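Rokberg Bead Stringing Kit: two months in

I bought the Rokberg kit in January after my third bracelet in a row came apart at the knot, and I've been happily restringing everything I own ever since! It comes with a spool of stretch cord, two beading needles, a bead board, a little tube of glue and 700 spacer beads in a sorted tray.

The cord

This is the best part. It's soft, it doesn't fray when you thread it, and the knots pull down small enough to hide inside a bead. I pre-stretch mine overnight (Jadwiga Jabłońska taught me that at the Thursday bead table in Drosbridge) and so far not one has gone slack. Dark brown rounds with small gold beads in between are still my favorite thing to make.

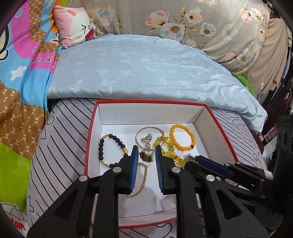

The needles are the collapsible-eye kind, and they bend after a while, so buy spares. They do go through smaller holes than I expected, even seed beads if you're patient, and the big eye is a blessing in the evening when my own eyes have given up.

The board is gray flock with three channels and the inch marks are easy to read. I wish it had a lid. I carried it half full to my sister's and, well, you can guess what the car looked like.

If you like one color all the way around, skip the spacers and put your money into nice beads. Amber yellow looks wonderful on this cord, with no gaps showing between beads if you pull it snug before you knot.
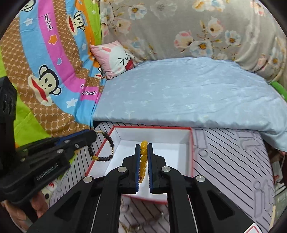

What I'd change

The glue. It dries cloudy and the tube clogged by the second week, so I went back to my old jeweler's cement. The spacer tray could also use tighter compartments, as the tiny ones creep under the dividers.

Would I buy it again? Yes, and I already have, for my friend Siobhán, who has finished four bracelets and wants my spare needles.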